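Benedita Torres
February 9, 2018

1/ The Skostura write-up is finished, so I'm putting the main points in a thread. It's about how we tell whether a robot arm has done the step it was asked to do, when all you have to go on is a rendered view of the kitchen.

2/ Background first. Our planner, Plilutness, breaks a tidying job into short steps. "Jar onto shelf" is one step. "Mug next to coffee machine" is another. Something has to look at the kitchen after each step and say done or not done.

3/ In simulation you can cheat. The simulator knows where every object is, to the millimetre, so you read off the pose and compare it with the goal. We did that for a year. It works well until you want to use the same checker anywhere else.

4/ So the rule for this project was that the checker only gets the picture and the step in words. The simulator's poses are used for marking its answers and for nothing else.

5/ The first version, which we called Byun, was a plain classifier. Picture in, step in, yes or no out. Teresa Ní Chonaill trained it and got good scores quickly. Then she changed the camera angle a bit and the scores fell apart.

6/ We spent a while finding out why. Byun had mostly learned to look at the arm. In our training runs the gripper tends to stop near the object it has just dealt with, so "gripper next to jar" had become a stand-in for "jar step finished".

7/ That is a fair shortcut if every run goes to plan. It is a bad one if the gripper stops next to the jar and the jar is still where it started. Those are the runs you want a checker for.

8/ Skostura does it in two parts. Part one lists the objects it can find and what each one is resting on or in: counter, shelf, drawer, other object. Part two compares that list with what the step asked for. Part two never sees the picture.

9/ The arm is left out of the list on purpose. We argued over this more than anything else in the paper. Leaving it out means we can't answer "is the robot holding the mug?" - you need a separate check for that, and we have a clumsy one.

10/ Test set: 1124 views from 28 kitchens, none of them used in training. Same arm throughout, different cupboards, worktops and things lying about. All rendered at Ullden on our own machines, which is why it took most of the winter.

11/ Half of those views come from finished steps and half from unfinished ones. We balanced it by hand. An earlier test set was nearly all finished steps, and a checker that always said "done" looked brilliant on it.

12/ Result in words, numbers in the paper: Skostura beats Byun by a clear margin on the unfinished half and is slightly worse on the finished half. Overall it comes out ahead. I'd rather report the two halves separately and the paper does.

13/ The loss on the finished half is mostly missed objects. If part one doesn't spot the thing on the shelf, part two says the step isn't done. Small objects at the back of a shelf are the usual trouble. Dark things on dark worktops come next.

14/ Someone asked at the group meeting whether the wording of the step matters. Yes, more than it should. "Put the jar up" and "put the jar on the shelf" don't always get the same answer. We fixed the wording for the tests and say so.

15/ Two views of one of the kitchens. The step is "jar with yellow lid onto shelf". Look at where that jar is in each, and then at where the gripper is.

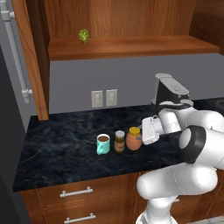
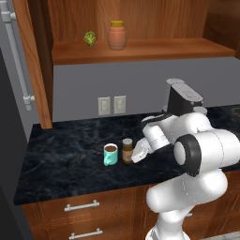 16/ In the first, the yellow-lidded jar is on the counter with the mug and the small white-lidded jar, and the gripper is right beside it. Only the broccoli is on the shelf. Correct answer: not done.

17/ In the second, the yellow-lidded jar is on the shelf with the broccoli. The mug and the small jar are on the counter, and the gripper is next to the small jar. Correct answer: done, and the gripper tells you nothing useful about it.

18/ Byun got both of these wrong. Skostura got both right. I wouldn't read much into one pair, but there are plenty of pairs like it in the test set and the pattern holds across kitchens.

19/ A thing I got wrong for months: I thought we needed much better rendering before any of this would work. We tried fancier lighting and it made very little difference to either checker. Varying the camera angle in training helped a good deal more.

20/ What it can't do. It has no idea about "neatly" or "at the front". A mug on the edge of the counter counts the same as a mug in the middle. It also can't tell whether a step was finished and then undone, as it only ever sees one moment.

21/ It is also all simulation so far. I have run it on a handful of real photos of our tea room and part one got most of the mugs and none of the cupboards. I'm not going to call that a result.

22/ Speed is fine. Part one takes nearly all the time and part two is a lookup. Plilutness calls the checker once per step, so the arm spends far longer moving than waiting for an answer.

23/ Teresa did the training code for both checkers and found the gripper problem. I did part two, the test set and most of the complaining about file formats. Mistakes in this thread are mine.

24/ The test views and the marking script will go up once I've cleaned out the folder names. The kitchens themselves can't be shared as models because of the licence on some of the furniture, so it will be pictures and answers only.

25/ Next job is the holding check, so that "pick up the mug" can be marked as well as "put down the mug". If you've got a way of doing that from a single view that doesn't end up just watching the fingers close, please send it to me.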